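Larero Robotics Club: Kitting Project FAQ

Put together fast because the same questions keep landing in the inbox. Ask Clementina Henriques if yours isn't on here.

What's the project this term?

Kitting. Two arms, yellow trays full of parts, one steel tray in the middle. The arms pick parts out and put together a set. Boards, solenoids, wire harnesses. Simple to say, takes all semester.
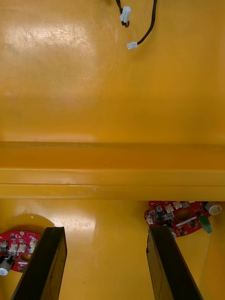 3 min read

Do I need to know how to code?

No. Helps by about May, not before. First few weeks is driving the arms by hand and learning what a good grab feels like. Python comes later, Malachy Brennan runs that part.

Who can join?

Anyone enrolled. We have 12 seats on the arms and a waitlist. Room 203, doors open 4 pm. Bring a laptop if you have one, not required.

What's hard about it?

Wires. Everybody thinks it will be the boards. Boards are flat and red and they stay put, mostly you just need to come down at the right spot. Wires tangle, roll, hook onto each other. You go for one connector and lift three. Look before you close the fingers, and grab near the connector if you can get at it.
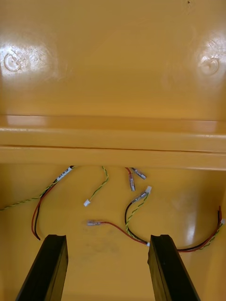
Loose leads and connectors in a yellow tray, wrist view.

The glare on the yellow plastic throws me off. Fix?

Tilt the lamp, not the camera. If there's still a white patch over your part, switch to the overhead view and come in slow. Black trays were tried last year and the dark cables dissapeared in them, so yellow stays.

Is there a competition?

Yes, the Irnach Kitting Challenge, end of the year. Teams of four. Scored out of 200: right parts, right tray, time. Our best practice run so far is 66 so don't be scared off, there is room for you to be the good one.

Do both arms move at once?

They can. One driver per arm, talk to each other. Call it out loud before you go over the middle tray. New people do one arm at a time untill Arnulfo Ticona signs them off.

Does it matter how parts sit on the paper?

Some. Parts go on the white sheet in the steel tray. Keep them apart, harnesses stretched out if you can, no connector under a board. Judges need to see every piece without moving anything.

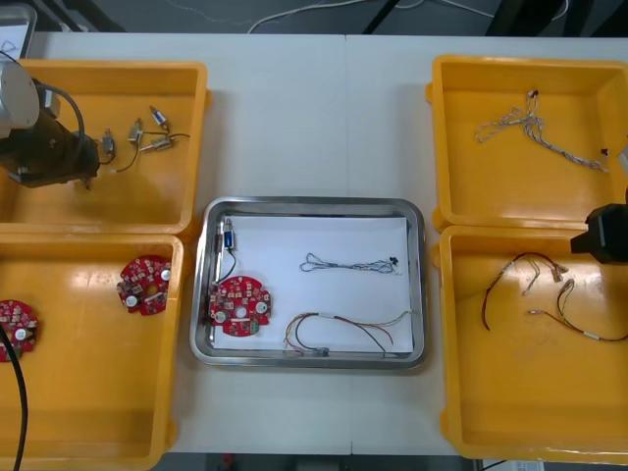
Middle tray with a board, a solenoid and two wire bundles. Parts trays either side.

I dropped a part on the floor.

Stop the arm first. Then pick it up. In that order please.

Can I miss a session?

Sure, tell your partner. Miss three and the seat goes to the waitlist.

Does it cost anything?

No. Fisent covers parts, entry fee comes out of the club budget.

Who do I email?

Signup and schedule, Clementina. Arm trouble, Arnulfo. Code, Malachy. Signup sheet is also on the door of 203.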